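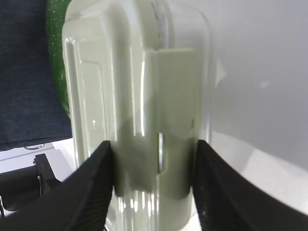 Do I need to know how to brew before I take a class?

A working knowledge of drinking will do. Our beginner course assumes you have never boiled anything larger than a pot of spaghetti, and if you've been homebrewing for years with a kit from the back of the closet, you'll spend the first evening unlearning most of it alongside everyone else.

About Stirura Brewing School

Stirura is a small school for people who want to make lager at home and have been told they can't. We teach in the old feed store at 132 Lastis Road, between a tire shop and a place that fixes accordions. The tire shop closes at five, which helps with parking. The accordions are less predictable.

We teach other things too, when pressed. There's a wheat beer weekend in the spring and a class on mashing that runs whenever enough people admit they never understood it. But lager is what we do, and it's the reason most of our students drive past two perfectly good homebrew clubs to get to us.

How we got here

The school began one November as a complaint. A handful of us belonged to a club where every meeting featured another hazy IPA, and where bringing a pale lager got you the kind of smile people save for someone else's vacation slides. Lager was supposed to be dull to drink and too hard to make, an odd pair of things to believe about the same beer.

So we rented a room and tried to make a decent one. The first batch smelled strongly of creamed corn. The second smelled of creamed corn with a little struck match on top. We took notes, argued about the notes, bought a better thermometer, and by the following spring had something we could serve to relatives. A few of them asked how it was done. We started charging.

The name Stirura came off the lid of a secondhand mash tun that we bought at a dairy auction. We've never found out what it meant to the dairy. It was already painted on, and signs cost money.

What we teach

The main course is called First Lager. It meets one evening a week for seven weeks, and that's about as fast as anyone can be hurried through a beer that takes its time by design. You'll mill, mash, boil, chill, pitch, wait, wait some more, and keg. The waiting weeks are when we cover water, yeast health, and the reading of recipes, and also when we drink the previous class's beer and say what we think of it. They aren't there to hear it. Yours will get the same treatment.

Each kettle is shared by four students. We tried larger groups and found that the extra people mainly leaned on things.

The house recipe is Boonchu, a light rice lager that shows up every mistake you make. A stout will forgive you. Boonchu keeps a list. We picked it as the teaching beer on the theory that if you can get a clean glass of it, you can brew most anything else with your mind half on the ball game. Students tend to hate it around the third week and ask for the recipe at the end.

After that comes Second Lager, for those who want to go darker: dunkel, schwarzbier, and a Vienna that we're still revising. The decoction evening is optional and runs late. Bring a sandwich.
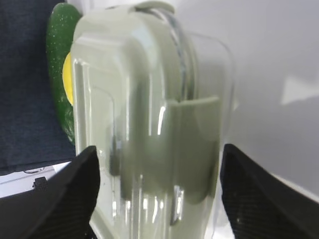

Second Lager also includes the only written work we give. You'll keep a brew log, and it has to be complete enough that a stranger could repeat your batch from it. Most people find out at this point that their handwriting is a security system. We lend out pencils, and the pencils come back in worse shape than they left.

The brewhouse

Our pilot system is a Wutora, built to order and delivered in more crates than the drawing suggested. It makes small batches and makes them evenly, once you learn that the left burner has opinions. Students brew on it from the first night. We don't believe in watching an instructor stir.

Fermentation happens in a walk-in cooler at the back that used to belong to a florist. It holds temperature beautifully and still has a label on one shelf reading CARNATIONS ONLY. We've left it there, and it's where the dunkel goes.

There's no taproom. People ask every week, some of them already inside and looking for a stool. We're licensed to teach, and the tastings are part of class, poured in small glasses and followed by a discussion of sulfur. If that sounds like a fun night out, you may be one of us.

What we believe, if we must

A consultant once told us that an about page needs values. Ours are mostly about cleaning. Wash it before you use it, wash it after, and if you can't remember whether you washed it, wash it.

We also think beer is allowed to be simple. We have nothing against fruit, or vanilla, or whatever was put into that one bottle a student brought us from his brother's garage. We just think a person ought to be able to make a plain one first. Plenty of very good brewers disagree with us, and they're welcome to come by and explain why over a plain one.

And we'd like people to stop apologizing for flops. About half of what we know came out of batches that went down the floor drain. There's a shelf by the door with a bottle from every class that went wrong, labeled with what happened. It's the most consulted reference we have, and the labels are getting funnier.

Fees and places

A $200 deposit holds your spot in First Lager. It comes off the price of the course and covers ingredients, use of the equipment, and an apron that you may keep. If you cancel before the grain is ordered, we'll send it all back. After the grain is ordered, we'll send you the grain.

You need to be of legal drinking age, with ID, on the first night. Closed-toe shoes are required, and we do check. The building is all on one floor, the side entrance has a ramp, and there's street parking once the tire shop has gone home. Please don't block the accordion people. They have been patient about the smell of the mash and we'd like to keep it that way.

Getting in touch

The phone is in the office and the office is nowhere near the kettles, so email is better. We answer most evenings except on brew nights, when you may get a one-word reply from somebody wearing wet gloves. New course dates go up on the schedule page as soon as we agree on them.

Page updated 7/12/26. The Vienna recipe is still being revised.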